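Prornik Kitchen Task Pack, version 3: review

Tested over November on a single workstation, as part of a wider look at simulated household environments for manipulation policies. The pack supplies furnished kitchens, a set of articulated cabinets and appliances, a scripted task list and an evaluation runner with its own fault log. I was mainly interested in the last of these.

Installation was uneventful. The runner wants a fixed folder layout and will stop with a readable message if it doesn't get one. The documentation, mostly written by Hanne Juntunen, is short and correct, apart from the section on contact settings, which still describes the previous release.

I ran 600 episodes of the cabinet-opening task with the supplied baseline policy, using the default seeds. The runner marked 336 as successful. That figure needs some care, as a proportion of those runs contained a fault which the scoring does not see.

The fault is in how the door hinge and the gripper share load once the door has passed the opening angle set as the goal. Success is declared at that angle. The gripper is still closed on the handle and the policy is still issuing a pull. If the episode is allowed to continue, the hinge reaches its stop, the arm keeps pulling and the contact force climbs until the solver gives way. In the worst run I logged a peak of 1,622 newtons at the fingertips. A real handle would have come off well before that, or a real arm would have tripped its own protection. The simulator simply carries on, and the log says "success".

Amirhossein Amini, who maintains the runner, confirmed the behaviour by email and said that force limits exist but are off by default to keep older results comparable. They can be turned on with one line in the task file. With limits on, the same seeds gave a lower success count and a much more useful log, with each overload recorded by joint and time step. I would not publish a result from this pack with limits off.

A second problem is release. The baseline policy has no step for letting go of the handle, and the task does not ask for one. Anyone chaining cabinet opening to a pick from the shelf will find the second task starting with the hand already occupied. Eliécer Mamani's add-on puts a release and retreat between the two and works well enough, although it doubles the waiting time at each changeover.

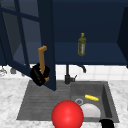
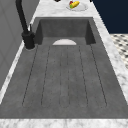

Collision geometry is the third matter, and the one I spent longest on. Prornik uses simplified shapes for most fixed objects, and the simplification is uneven. Large flat parts are sound. Thin or curved parts are wrapped in hulls that fill in empty space, so a planner refuses paths that are plainly clear. The black tap is the obvious candidate: with an upper door open over the sink and the gripper on its handle, the retreat path comes down close to the spout, and the hull closes off the gap beneath the curve. Swapping in a finer mesh for that one part removed most of the false stops. The grooves in the draining board are visual only and have no effect on contact, which matters if you intend to stand anything on it.

Rendering is good for the price. Marble and sink surfaces look convincing enough, and I had no trouble with lighting. Load times are long on the larger kitchens and the memory use grows slowly over a batch, so I restarted the runner between sets.

Support is by email only. Replies came within a working day, and the one bug I filed formally was accepted.

Recommended for people who will read the task file before running anything, with force limits on from the start. Teams that only want a success rate should wait for the next release, where Amini says the limits will be on by default.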